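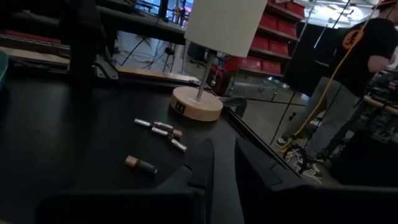 Clutside Repair Club (posts by Nurhan Ersoy)

Battery sorting thread. People keep asking me how we do it, so I'm writing it down once and pinning it.

The club goes through a lot of AAs. Bench lamps, multimeters, wall clocks, the label maker, the kitchen scale we use for weighing small parts. Until this spring they all lived in one coffee can and you took your chances.

Two kinds of cell end up on the table. Silver ones, and black ones with a copper-colored top. I sort by color first because it's fast and you can do it while talking to somebody.

Color tells you which pack a cell came from and nothing else. It does not tell you if it has any charge left. Please stop putting all the silver ones in the "good" drawer.

Use a dark surface. I tried it on the white bench and lost track of silver cells against the glare. On matte black they show up right away.

Put the small lamp with the white shade on the table too. The print on the side of a cell is tiny and half of you are reading date codes with your phone flashlight in your teeth.

Don't dump the whole can out. Tip out a few, deal with those, then tip out a few more. If they start rolling, you've poured too many. Loose cells also should not be near keys, washers or cut wire.
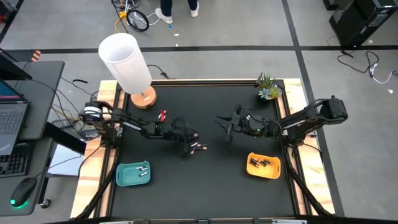 Teal tray is for silver. Orange tray is for black with copper. Lay them side by side in the tray and don't stack them, then you can see a wrong one without digging.

Someone asked why not use one tray with a divider. We had one. The divider slid around and everything got mixed on the way to the shelf. Two small trays carry better.

After color comes the tester. Ours is a Grakov, the cheap one with the needle. Put the cell in, wait for the needle to settle, read it. Green goes back in service, yellow goes in the clock drawer, red goes in the recycling tub.

Clock drawer means clocks and remotes only. A yellow cell will run a wall clock for a long time. It will not run the label maker. I have had this conversation with several of you.

Never mix kinds in one device. The label maker takes 4, so that's 4 from the same tray with close to the same reading. One weak cell in a set drags the others down and is usually the one that leaks.

Speaking of leaks: white crust on the end, it goes in a zip bag, then the tub. Wash your hands. Wipe the contacts in whatever it came out of with a little vinegar on a swab, then let that dry before new cells go in.

Rechargeables are separate and always have been. They live in the Sedesier case by the door with the charger. If you find one on the sorting table, walk it over there. Do not put it in the recycling tub, we lost 3 that way.

For the tub itself, tape over the ends of anything that isn't a plain alkaline. 9 volts and coin cells especially. Clear tape is fine.

Mwakalinga Hardware takes our tub when it's full. Their bin is just inside the side entrance. They asked us not to bring it in a trash bag, so leave the cells in the tub and bring the tub back.

I did the whole coffee can in 30 minutes with this setup, including testing. Most of that was waiting on the needle.

Reply to a question I got by message: yes, you can bring batteries from home to test. Sort them yourself and take the good ones back with you. The club drawers are for club stuff.

Another one: no, the drop test isn't good enough. Bouncing a cell on the table gives you a rough idea with alkalines and that's it. The tester is right there.

I'm putting new labels on the drawers this week. Next full sort is in July. If the teal tray goes home with you by accident again, please bring it back before then.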